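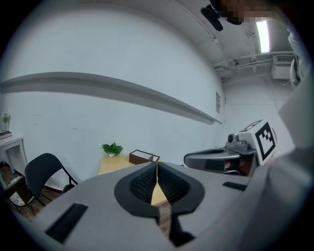 Gripper day at Rollard: quick notes before I lose them

Went out to the Rollard open house, Sun 18 June. Typed most of this on the bus home and the rest at the kitchen table, so forgive the state of it. Pictures are mine unless I say otherwise.

Getting there: bus 127 to the end of the line, then a walk past the hockey arena and the tire place. Doors at ten. Name tags, bad coffee, pretty good butter tarts. Parking was free but the lot was full by the time I got there, so if you drive, go early.

The hand-held room

Best part of the day, easily. A small room with a wooden table and a potted plant, and you get handed a gripper. No arm attached. You hold it yourself and do a job with it, and the camera on the tool records the view. The grey one I spent longest with has two black pads with a mesh sort of texture on them, set in a V. The other grippers get a cube with a black and white square marker on it, so the tracking can find it. Marker has to stay in view or you start over. I started over a lot.

Bernadette Hamel was running the room. Patient woman. Her advice was to slow down by half and then slow down again. She was right. I kept twisting my wrist like I was using kitchen tongs, and the lens is so wide that everything near the edge bends, so my sense of where the tips were was way off on playback.

Tried, in order:
- pen off the table. Fine.
- a face cloth, folding. First fold good, second fold garbage.
- paper cup, full of water. Did it! Dented the cup.
- a loonie, flat on the table. No. Not once. Mesh pads are too thick at the tip for it.

Weight is the thing I'd complain about. Fine for a couple of minutes, then the forearm goes. Somebody ahead of me in line did the cloth two-handed, a gripper each side, and made it look easy. Bernadette said the people who record all day swap hands and take a break every 2 tasks. I'd want more breaks than that.

Pads, side by side

Long bench in the main hall with four sets of pads on identical fingers, and a box of junk to pick up. Nadège Pruvost did the talking here, fast, half of it over the compressor.

Plain rubber: grippy on everything dry, useless on the oily bolt. Collects lint like crazy.

Mesh over foam: my favorite for cloth and odd shapes. Slips a bit on glossy stuff. Sleeves wear out, she changes them at 190 hours, which sounded very exact for something you judge by eye, but ok.

Ribbed (the Tuditz ones): strong, would trust them with a full paint can. Left lines on a tomato.

Hard plastic: only one that got the loonie. Dropped nearly everything else.

Asked if you could put a hard lip on the end of the mesh pad and get both. Nadège said they've got one drawn up and it might be on the bench for the October open house. Will go back for that alone.

Arms

Two of them on the floor, a Trodon and an older Iyengar, both picking the same foam blocks out of a bin. The Trodon is smoother and way quieter. The Iyengar sort of lunges, stops, thinks about it. But it missed less while I was standing there, for whatever that's worth on a ten minute sample. The fellow at the controls said the camera on the Trodon had been bumped during setup and hadn't been recalibrated, so not really a fair fight.

Controllers: the Trodon pendant is a tablet in a rubber case. Nice to look at, laggy, wouldn't register my thumb half the time. The Iyengar one has real buttons and a big dial and I could jog the arm without looking down. Buttons, please. Everyone I talked to over forty agreed and the students did not.

Cameras

Didn't get long here. Wrist mounted versus overhead, same task on two screens. Wrist view wins once you're close, overhead wins for finding the block in the first place. The wide lens sees the whole room plus your own fingers, handy, but there is a lot of wasted black in the corners. Would of liked to see the narrower lens on the same job. They had one in a drawer, no mount for it.

Prices

Sheet by the exit. The hand-held unit is $2,000 with one set of pads, no camera. Spare pads extra. Out of my range but our makerspace might bite if we split it with the college. I grabbed two copies of the sheet, ask me if you want one.

Odds and ends
- washrooms are down the back hall, past the loading door, not signed
- bring earplugs for the main hall
- kids under twelve can't use the hand-held tools, which led to some tears
- soldering table was packed, skipped it

Still owe Bernadette an email about the forearm strap idea. Doing that tonight.

Comments (3)

dgrantham_
Did you ask how long the battery lasts on the hand-held? We were there in the afternoon and ours died partway through the cloth.

Wendeline
Agree on the buttons and I'm 26, so there. The Iyengar dial is lovely.

shopcat
Yes please to a copy of the price sheet. Also the loonie works with the mesh pads if you drag it to the table edge first, my son figured that out.

We use cookies to remember your settings. Accept | Manage

Get new posts by email. Subscribe

Contact | Copyright, all rights reserved | Back to top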